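Commercial Law for Non-Lawyers
Handout 4: Sale of goods, or what did you think you were buying?
Tutor: Marloes Van den Broek
Session date: 9/10/24

Read before the session, please. Last time four people had read it and they ended up doing everyone else's thinking, which they were very decent about.

1. Where we had got to

We left Baert and Tedeck at the point where they had a contract. You will remember the weeks of emails, the two sets of standard terms, each claiming to defeat the other, and the delivery driver whose signature may or may not have settled the matter. For this handout, assume the contract is made, in England, between two businesses, and that the Sale of Goods Act 1979 applies. Consumers have their own statute, the Consumer Rights Act 2015, and we get to them in December.

Tedeck makes accessories. Baert runs shops. Baert has ordered 700 items for its Mukville branch and is now unhappy with them. The question for today is whether it is unhappy in a way the law cares about.

2. Sale by description (section 13) 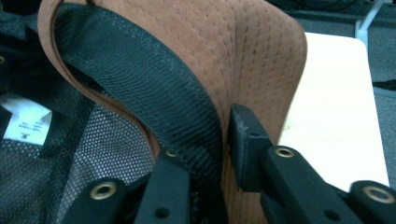
Goods sold by description must correspond with the description. The rule is short and the arguments it produces are not. Start with which words are part of the description at all. A seller says a good many things before a sale, and some of it is only noise. The words that count are, broadly, the ones identifying what is being sold. Take a brown suede cap with rows of small stitched dots and a black mesh sweatband. If the order says "brown suede cap, mesh sweatband" and what arrives has a sweatband of cotton, the buyer has a section 13 argument, however nice the cotton. If the sales rep also called it "a cap for people who are going places", the buyer who stays at home has nothing.

Two things students get wrong every year:

Section 13 is about identity, and quality is somebody else's department (section 14, below). A cap can match its description perfectly and still be a dreadful cap.

A sale can be by description even where the buyer picked the goods off the shelf personally. See section 13(3). What does matter is whether the buyer relied on the description. Read Harlingdon and Leinster v Christopher Hull Fine Art, where the painting was not by the artist everyone had been talking about, and the buyer still lost. Come prepared to say whether you think that was fair. "It depends" will be accepted only if followed by a "because".

3. Satisfactory quality (section 14(2))

This applies where the seller sells in the course of a business. The goods must meet the standard a reasonable person would regard as satisfactory, taking account of description, price and all other relevant circumstances. Section 14(2B) then gives you fitness for common purposes, appearance and finish, freedom from minor defects, safety and durability.

The reasonable person, by the way, is not you at nine in the evening with the parcel tape still stuck to your sleeve.

Note the escape routes in section 14(2C). The term does not cover a defect specifically drawn to the buyer's attention before the contract, or one that the buyer's own examination ought to have revealed. The odd result is that a buyer who examines badly may be worse off than a buyer who doesn't examine at all. Commercial people find this outrageous. Lawyers have got used to it.

4. Fitness for a particular purpose (section 14(3))

If the buyer makes a particular purpose known, there is an implied term that the goods are reasonably fit for it, unless the buyer did not rely on the seller's skill or judgement, or it was unreasonable to do so. "Made known" can be express or implied. Telling your brother-in-law does not count, unless he is the seller.
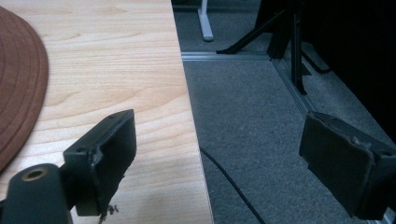
Keep the two parts of section 14 apart in your notes. Goods may be perfectly good for everything people normally do with them and useless for the strange thing this buyer had in mind. That is a 14(3) problem, and the first question is always what the seller had been told.

5. Remedies

The terms in sections 13 and 14 are conditions, so the starting point is that the buyer may reject the goods and claim damages. Two brakes on this:

Section 15A. A non-consumer buyer may not reject where the breach is so slight that rejection would be unreasonable. The seller has to show that it was.

Section 35. The right to reject goes once the buyer has accepted, and keeping the goods beyond a reasonable time without saying anything counts as acceptance. Silence is cheap in most of life and expensive here.

6. Problem for discussion

Baert sold 12 of the items before checking the rest. It then found that 643 did not match the colour named in the order. Baert's manager told Jament, the agent who arranged the deal, but did not write to Tedeck. Advise Baert. Consider who Jament was acting for, whether section 35A (partial rejection) helps, and what you would want to see in writing.

One side of paper, in sentences.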